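Nilix Search Module: Frequently Asked Questions

Applies to the 2.x branch of the module. Questions on the 1.x branch are kept on the archive page and are no longer updated.

Installation

Which version of the search server do I need?

Any release of the Firitz server from 2.2 on. The 2.0 and 2.1 releases use an older request format for facets, and the module will refuse to save a server entry that reports either of them. If your package manager only offers 2.1, download the archive from the Firitz release page and unpack it by hand. There is no installer. The server runs from whatever directory you put it in, provided that the user who starts it can write to the data folder.

Can the server and the website share a machine?

Yes. For a small site this is the normal setup. Give the server a fixed memory limit in firitz.conf, or it will take what it can get during a full index and the database will start to swap. Start with 348 MB for a site of up to 4,000 pages and raise it if the log shows "heap limit reached" more than once per indexing run.

Where do the configuration files go?

Copy the whole conf folder from the module into the core folder on the server, replacing the files that are there. Do not merge the two sets. The most common fault reported to us is a core that has the module's schema file and the server's own copy of fieldtypes.conf. Such a core starts without an error and then rejects every document that has a date in it.

After copying, restart the server. A core reload is enough for changes to the stop word list and the synonym list, but not for the schema.

The status page says "Server reached, schema not recognized." What is wrong?

The module reads the schema name from the server and compares it with its own. One of three things has happened: the files were copied to the wrong core, the server was not restarted, or the core name in the module settings has a trailing slash. Check the slash first. The settings form does not strip it before release 2.4.

Do I need to open a port?

Only if the server is on a different machine. In that case open it to the web server's address and to nothing else. Firitz has no login of its own, and anyone who can reach the port can delete the index.

Indexing

How do I build the index for the first time?

Go to the module's Index tab, press "Mark all for indexing," and let cron do the work. The default batch is 50 items per cron run. You can also run the command line tool:

nilix index --all --batch=200

The command line tool does not time out, so use it for anything large. It prints one line per batch and stops at the first batch that fails. It can be started again and will carry on from the failed batch.

The count stops before it gets to the total. Is the index broken?

Probably not. Unpublished items are counted in the total but are never sent. So are items of a content type that you have excluded. To see the real difference, run:

nilix status --skipped

On our test site the total is off by 1,427 items, all of them unpublished drafts left over from an import. If the skipped list shows items with the reason "rejected," look in the server log for the item number. A rejected item is nearly always a field that was changed from single to multiple values after the schema was written.

Can attached files be indexed?

Yes, with the Sastry extractor, which has to be installed separately. Set its full path in the settings -- a relative path works from the command line and fails under cron, because the two start from different directories. Text is taken from PDF, plain text and the common office formats. Scanned PDFs with no text layer give an empty result and are indexed by title only.

Files larger than the limit on the Attachments tab are skipped and do not show as errors. Set the limit to 0 to switch it off.

Are images indexed?

The image itself is not read. The module sends the file name, the title field and any caption text stored with the item. If none of these is filled in, the image can still be found through the page that holds it. Thumbnails in the results list are taken from the first image field on the item, at the size set under Display. After changing the size, clear the site cache; there is no need to index again.

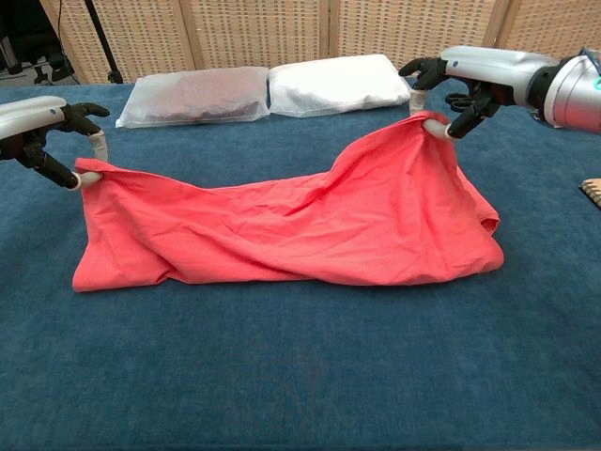
Wyn Penry writes that clearing the cache was not enough on a site with a separate file host, and that the results list went on using the old thumbnail size until the host's own cache had been emptied as well. We have confirmed this for release 2.3. Release 2.4 adds the size to the thumbnail's address, so the old file is no longer picked up.

How often should I rebuild the whole index?

As seldom as possible. Changed items are marked for indexing when they are saved, and deleted items are removed at the next cron run. A full rebuild is needed after:

a change to the schema or the field types
a change to the language of the core
an upgrade of the server across a major version
a direct edit of the site's database

A rebuild is not needed after changing boost values, since these are applied at query time.

Deleted pages still come up in the results. Why?

Either cron has not run since the page was deleted, or the commit delay on the server is longer than you think. The delay is set in firitz.conf as commit_wait, in seconds. Values over 600 are accepted but serve no purpose on an ordinary site.

If the page was deleted straight from the database, the module does not know about it. Use nilix purge with the item number.

Search results

A word that is clearly on the page is not found. What should I check?

First, that the item is in the index at all. Use nilix show followed by the item number, which prints the document as the server holds it. If the word is in the output, the fault is on the query side. Check whether it is in the stop word list, and whether the field it sits in is ticked under Searchable Fields.

If the word is not in the output, the field is not being sent. Fields added by other modules are off by default.

Why does a search for part of a word return nothing?

Matching is done on whole words after stemming. "Printer" will find "printers" but "print" may or may not find "printer," depending on the stemmer for the language. To match on parts of words, set the field type to text_part and rebuild. This makes the index larger by a factor of two or three and slows down indexing. We suggest using it for titles and product codes only.

How do I search for codes that have dashes in them?

Use the field type code. It keeps the dash and does not stem. With the standard text type, AB-40-C is split into three words, and the single letter is then dropped.

Can I change the order of results?

Yes, with boost values on the Ranking tab. Keep them small. A title boost of 5 is enough on most sites. Ghazala Ghauri's notes on tuning, which are linked from the module's documentation page, give a method for testing boosts against a saved list of queries. The method needs at least 30 queries to be of any use.

Are user permissions respected?

Access rules are checked when the results are shown, and also sent to the server as a filter if "Filter by access" is on. With the filter off, a visitor may see a page of results with fewer entries than the page size, and the total will be wrong. With it on, every change to a role marks all items for indexing. On a site where roles change often, this is a real cost.

Upgrading

Can I upgrade from 1.x without rebuilding?

No. The schema is different in nearly every field. Create a new core, index into it while the old one is still in use, and switch the module to the new core when the status page shows it as complete. Delete the old core by hand.

Does the module work with the Hustar cache?

Yes, from 2.3. Exclude the search path from Hustar's page cache, or visitors will be given each other's facet selections. The path to exclude is search/* unless you have changed it.

Is there a way back if an upgrade fails?

Stop the server, restore the data folder and the conf folder from a backup, put the old release of the module back, and start the server. Both folders must come from the same backup. The module does not change anything in the site's database apart from its own three tables, and all of these can be rebuilt.

Reporting problems

What should a bug report contain?

The module release, the server release, the output of nilix status, and the part of the server log that covers the fault. Leave the log as it is, apart from removing host names if you have to. Reports without a log are marked as incomplete and closed after two weeks.

Who maintains the module?

Ilango Naidu maintains the 2.x branch. Amna Lodhi handles the schema files and the language packs. Send patches against the development branch, one change per patch. Patches to the schema need a test document that fails without the change.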